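Misside Indexing & Proofs

Home
About us
Services and rates
Courses
Contact

About us

Misside makes indexes for books. If you have ever turned to the back of a history of drainage to find out whether your village is in it, you have used the sort of thing we make, and you probably didn't wonder who made it. We are used to this. Our families don't ask either.

The firm began at Adjoa Akpalu's kitchen table, with a biography of a canal engineer that had been promised to the printer and had no index at all. The author had planned to do it himself. Authors often plan this. He got as far as C, sent Adjoa a carrier bag of slips and went on a walking holiday. It was a 471-page book and the engineer had quarrelled with everyone in it. The entry for "disputes" ran to a column and a half, and when the publisher rang up to complain about the length, Adjoa told them to take it up with the engineer.

They gave her another book, so we think she won.

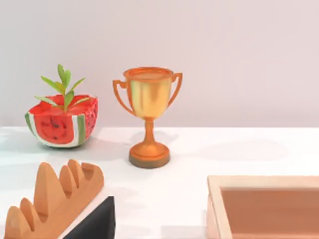
Watermelon half on a white tabletop, with a pale pink wall behind.

These days we work from two rooms on Thiele Street, over a shop that sells curtain fittings. The stairs are steep and the bell works if you lean on it. We index history, gardening, cookery, law (the readable end of it), local studies and the memoirs of people who were once in local government. We don't take on poetry, after what happened with "light, passim".

Who we are

Adjoa Akpalu still reads every index before it goes out. She has firm views on "see also" and will share them.

Yaw Ametepe looks after the law and history lists. He came to us from a county archive, where he learned to read bad handwriting and to eat lunch away from the documents. If your book has three men called Thomas in the same family, ask for Yaw.

Valdis Baranauskienė runs the cookery and gardening side, where the question is always whether people will look under "beans" or "runner". Both, is the answer, and the publisher will say there isn't room for both. Valdis has a letter ready for this.

Laurier Desjardins does proofs. He finds the error on the title page, the one that fourteen eyes have gone over already, and he is kind on the telephone when he tells you.

Jalen Castellanos is our newest indexer and answers the general inbox. Jalen also wrote the page on rates, so please direct any remarks on its tone to him.

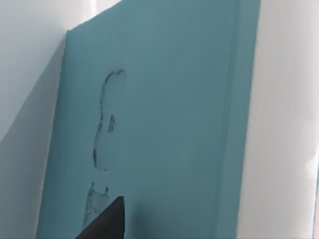 Teal, with a narrow seam down one side.

How we work

We read the book. Clients sometimes take this for a boast. There are programs that will pull out every capitalised word and put the lot in order, and we have been sent the results to tidy up, including one in which "However" had 143 page references and the heroine had none.

So we read it, usually twice, the second time with the headings already drafted and most of them wrong. Our house rules live in a document called Kona, after Adjoa's late dog, who was also long and hard to move. It covers the usual matters: what to do with saints, where to file the Macs and Mcs, whether a ship is a person. New staff are given a copy in their first week and are expected to disagree with some of it by their third.

We charge by the page of text. Cookery costs a little more, and there is a surcharge for footnotes in which the author carries on a feud.

Courses

Every March we run Lokomis, our course for beginners. There are 13 places, it takes up 2 weekends, and the set text is a dull book about hedges that we chose on purpose. By the last afternoon most people care a good deal about the hedges. 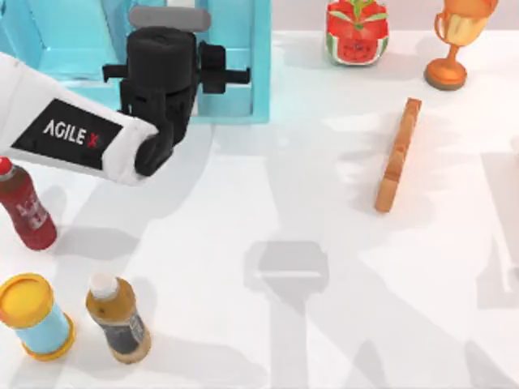
No experience is needed, though a liking for order helps and so does a cushion. The chairs came with the lease. Tea is provided, biscuits are under B, and anyone who looks for them under "refreshments" will be gently redirected.

Places are booked through the contact page. If the course is full Jalen will put you on the waiting list, in alphabetical order, and then somebody will have to explain to him again how waiting lists work.

Page last updated December 29, 2022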